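2022年8月18日(木) くもり、夕方から雨

五時半に目が覚めた。昨夜のうちに洗濯機を回しておけばよかったと思いながら、ベランダのバジルに水をやる。葉の裏に小さい虫がついていたので、三枚ほどちぎって捨てた。残りは昼のパスタに使うつもりでいたが、結局忘れて、そのまま冷蔵庫に入っている。

朝食はトーストと、きのうの残りのポテトサラダ。じゃがいもは母から届いた箱のもので、まだ半分以上ある。新聞紙にくるんで流しの下に置いてあるが、この暑さでは芽が出るのも早い。明日はカレーにする。

通勤のバスは空いていた。お盆休みをずらして取る人が多いらしく、道もすいていて、いつもより早く停留所に着いた。時間が余ったので川沿いを歩いた。7月の大雨で削れた土手に青いシートがまだかかっている。鴨が二羽、シートの端のところに座っていた。去年の今ごろもここを歩いたはずだが、何も覚えていない。日記を読み返したら、歯医者のことしか書いていなかった。

午前は合唱の発表会の段取りを進めた。会場の使用料は前払いで、控室を足すと1,000円上がる。控室はなくてもいいという意見もあったが、着替える人がいるので借りることにした。椅子は40脚を並べてもらい、足りなければ後ろに立ってもらう。去年は50脚並べて、後ろの二列がほとんど空いていた。あれは歌う側から見ると寂しい。

プログラムの紙は薄いクリーム色に決めた。白のほうが安いが、白は照明の下で読みにくい。

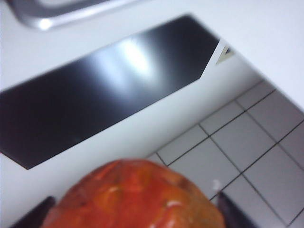
昼

食堂が休みなので、チャリトさん(Charito Pangilinan)と外に出た。駅の裏のそば屋は臨時休業の貼り紙。その隣のカレー屋には人が並んでいたのであきらめて、パン屋でサンドイッチを買って公園で食べた。たまごサンドとハムカツ。ハムカツは衣が厚すぎた。

チャリトさんはアルトで、今年から低いほうのパートに移った。三曲目の中ほど、ソプラノが先に入ってアルトが追いかけるところで、毎回半拍早く出てしまうと言う。わたしも同じところで引っぱられる。原因はたぶんブレスで、前のフレーズの終わりを切り上げるのが早いから、次も早くなる。ベンチで小声で二回やってみた。二回目は合った。鳩が寄ってきた。

それから楽譜の話になった。図書館で借りた版と、先生が配った版とで、二番の歌詞が一か所違う。借りたほうは「かぜ」で、配られたほうは「なみ」になっている。音の数は同じなので歌う分には困らないが、半分の人が違うほうを歌っていたら客席には何も聞こえない。今夜聞くことにして、手帳に書いた。

午後は眠かった。窓を開けても風がなく、三時ごろに空が暗くなってきた。傘は家に置いてきた。

夕方、練習前にスーパーに寄る。牛乳、豆腐、カレールウ、電池。卵がまた上がっている。ルウは中辛がなくて、辛口と甘口を一箱ずつ買った。混ぜれば中辛になると思う。電池は時計用。台所の時計が二日前から止まっていて、見るたびに九時十分で、そのたびに少しあわてる。

レジの人が新人で、袋に豆腐を縦に入れてくれた。外で入れ直した。

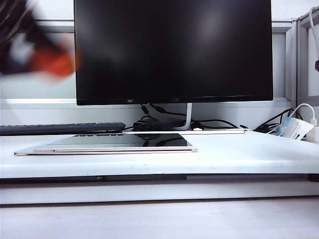
みなと混声合唱団 アルトパート

練習は七時から。集まりはまずまずで、男声が少なかった。テノールは二人しか来ていない。本番が近いのに、と先生は少し不機嫌だったが、発声が終わるころには普通に戻っていた。

一曲目は通しで歌って、直しはほとんどなし。出だしの子音をそろえること、最後の和音を長く伸ばしすぎないこと。二曲目は遅くなる。ピアノのチェプコエチさん(Chepkoech Rweyemamu)が、遅くなるのは十七小節からだと指摘してくれた。わたしはもっと後だと思っていた。録音を聞いたら、たしかに十七小節だった。耳のいい人は違う。十七から二十四までを、手をたたきながら四回。四回目はむしろ速くなった。

三曲目、例の入りのところ。昼にベンチでやったおかげか、チャリトさんもわたしもちゃんと入れた。そのかわり後ろの列が早く出て、全体としてはいつもと同じだった。ブレスの位置を全員で書き直した。鉛筆の芯が折れて、隣の人に借りた。

歌詞は「なみ」が正しいとのこと。図書館の版は古い訳で、こちらは作り直した訳らしい。「かぜ」で覚えていた人がわたしのほかにもいた。一度覚えたものは口が勝手に動くので、しばらくは楽譜に丸をつけておく。

休憩に飴が回ってきた。薄荷とりんごがあって、薄荷を取った。

衣装の話も少し出た。上は白、下は黒、靴も黒。去年の黒い靴はかかとが減っていて、歩くと音がする。舞台は板なのでよけいに響く。修理に出すか、新しく買うか。日曜に靴屋を見てから決める。ブラウスは去年のものにアイロンをかければ着られる。ボタンが一つゆるいので、それだけ先につけ直す。

九時に終わって外に出ると、本降りになっていた。ソプラノの人の傘に停留所まで入れてもらった。バスは八分遅れ。座れたので、次回までにやることを手帳に書いた。

・二曲目の十七小節から、メトロノームで
・三曲目の二番を暗譜
・控室の料金を振り込む
・靴

帰って、まず時計の電池を入れ替えた。動いた。針を合わせるのに携帯を見たら十時を過ぎていて、夕飯は豆腐とごはんで済ませた。冷やっこに生姜をのせようとしたら生姜がなく、チューブの底を絞って少しだけ出した。バジルを思い出したのはこのときだが、豆腐には合わないのでやめた。

洗濯機は今度こそ寝る前に回した。雨なので部屋干し。カーテンレールにかけると端がたわむから、風呂場のほうに干す。タオルを四枚、シャツを二枚、靴下。靴下が片方ない。

母に電話しようと思っていたが、遅いのでやめた。じゃがいものお礼は明日の朝にする。ついでに発表会に来るかどうかも聞く。来るなら前のほうの席を取っておく。父は来ないと思う。去年も駐車場で待っていた。

布団に入ってから三曲目を頭の中で歌って、二番でやっぱり「かぜ」と歌った。

十一時四十分、消灯。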